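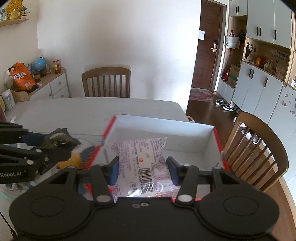 Bueno, empiezo por lo que más me preguntan: cuánto cuesta de verdad mandar un pedido pequeño. Yo llevaba la tienda online de Dukerden convencidísima de que el gasto estaba en el transporte, y resulta que se nos iba en el relleno y en las cajas grandes. Mirad la caja blanca con el borde rojo: si dentro va una bolsa de plástico transparente con su código de barras, el producto ya llega identificado, y en nuestro almacén eso nos ahorraba una etiqueta por unidad. (Pausa. Preguntar quién de la sala vende por internet.)

Segunda parte, las medidas. En agosto hicimos 1000 envíos y usábamos 2 tamaños de caja, la enorme y la ridícula. Contar aquí lo de Yesenia Cisneros - la que lleva las devoluciones - que me plantó en la mesa una caja de zapatos con un llavero dentro y se fue sin decir nada. Si se ríen, dejar que se rían.

Después de aquello pedimos muestras a Fatano y a Lindqvist. Fatano era más barato, pero el pedido mínimo eran 3000 cajas, ¡y yo no tenía dónde meterlas! Lindqvist nos dejó empezar con 400. Ojo con esto, que siempre hay alguien que lo apunta mal: el precio por caja salía más alto, y aun así nos compensó porque no alquilamos trastero.

Lo de la cinta lo cuento rápido. Papel engomado sí, pero probadlo antes con humedad, que a nosotros en la costa se nos despegaba por las esquinas.

Si voy bien de tiempo, hablar de Jukcombe, el programa con el que sacamos los albaranes. Enseñar cómo ordenamos los pedidos por tamaño antes de imprimir. Si voy mal, saltármelo y pasar a preguntas.

Ah, y repetir al final el correo de la tienda despacio, que la otra vez lo dije corriendo y me escribieron dos personas.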